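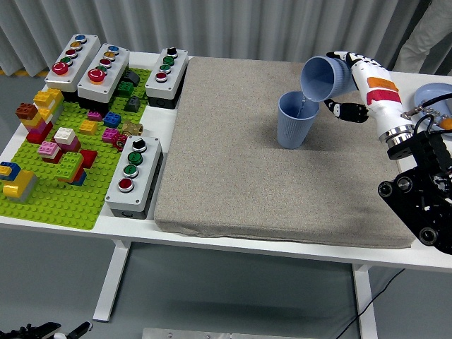
Marion Galbraith has been pouring water from one cup into another for most of her working life, and she would like it known that she is still not bored.

"Two cups the same, that's all you want," she says, over a pot of tea at her kitchen table in Luvstead. "People turn up with a jug. A jug is cheating. It's got a spout."

Galbraith runs the play afternoons at Bralach, where 37 children are on the books and the waiting list is, in her words, "a rumour". Pouring gets a table to itself. She likes ribbed plastic cups, because small fingers slide on smooth ones, and she likes felt underneath.

"Felt doesn't clatter. You try 5 hours of plastic on a bare tabletop." A pause. "It does hold the water, mind. I own a great deal of felt."

The usual mistake, she says, is height. Beginners lift the cup as if serving mint tea to a sultan. Keep it low, tip it slowly, aim for a thin stream and look at the cup you are filling. Her colleague Tomos Griffiths fills them to 300 millilitres, a quantity she considers reckless.

And the LEGO? She sighs. Griffiths is in favour of having bricks out beside the water. Galbraith came round to it in May, after holding out for two years.

"They dry," she says. "I'd been told they would — I just didn't care to hear it from Tomos."

Does she ever spill? She pours me another cup and most of it goes in.

Recent interviews
Lachlan Chisholm on mending chairs badly
Ismail Chraibi: a drawer for every button
Greer Lamont and the Rennie jigsaw library
The last toy shop in Wirnen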